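Vudthorpe bench notebook, July
Soft item to plate, left hand. Started just after 2 pm.

Right, picking up from the last entry, where I'd moaned at length about the hand closing on air. I've given up on asking the model for one best pinch point on soft things. It was always so sure of itself and so often wrong! The new version (still calling it Ristero, because I can't be bothered to rename the branch again) gives a little spread of possible pinch points and waits for the fingers to start closing before it settles on one. The training set is the same 444 demos we had in the spring, nothing added, so whatever changes should be down to the method and my typing.

Plan for the afternoon was 12 tries with the old single-point policy and 12 with the spread, same green plate, same start pose for both arms, swapping between the two every few tries so that I don't blame the afternoon light for something. The right hand stays parked by the plate the whole time and isn't asked to do anything.
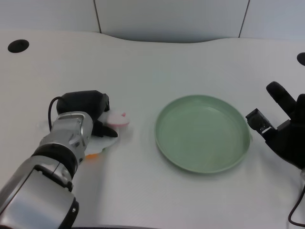 The thing I most wanted to know was whether the wait at the closing stage would make it dither. It does, a bit. There's a pause of some 5 seconds on the worst ones, with the fingers half shut and the wrist making tiny corrections, and I had to sit on my hands not to hit stop. The old policy never pauses, it just goes in and grabs (or doesn't). I've left the timeout alone for now.

Scores: old policy got hold of the item and put it on the plate on 5 tries. The spread version did better, but I'm not writing a number down until I've been back through the logs, as I had two where it dropped the thing on the rim and I honestly can't decide what to call those. Fonden marking sheet says rim counts. The Staniforth one says it doesn't. We need to pick one and stick to it, please, whoever reads this next. 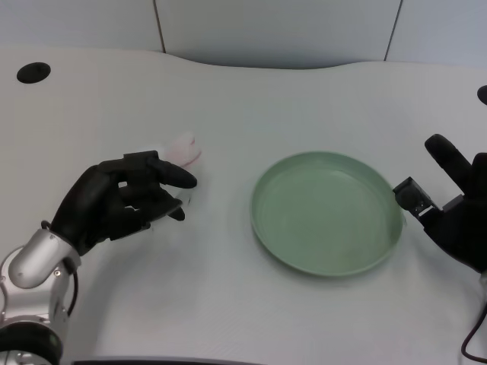 Left hand with the item pinched between thumb and fingertips, plate still empty.

Grips with thumb and fingertips look fine to me on the overlay, but the depth is a mess wherever the material goes see-through and pale against a white table. The point cloud has holes in it you could post a letter through. I tried dropping depth altogether for the last few tries and using colour only, and I couldn't see much difference, which is a bit rude considering how long I spent on the depth calibration. Worth doing properly with a darker mat underneath, though then we'd have to redo the table mask as well, ugh.

Other thing: how it hangs. The pinch model only cares about where the fingers meet, so it has no idea how much stuff is dangling underneath, and the carry height is a fixed number I typed in ages ago. Fine for a sponge. For anything floppy it wants to be higher, or it should be worked out from the mask once the hand has closed.

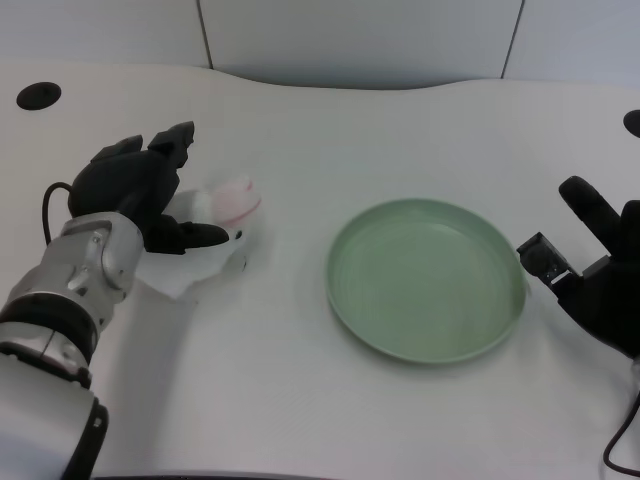
White item held in the left hand, folds resting on the table to the left of the plate.

I've put a rough carry height fix on the branch, switched off by default, so don't be alarmed when you pull. It takes the lowest bit of the mask and adds a margin. Not tested on the arm yet, only on replays.

To do before the next session: settle the rim question, check the finger current logs against the pauses (I suspect the threshold is too fussy), try the timeout at half, find the dark mat. Arms parked and powered down at ten to six.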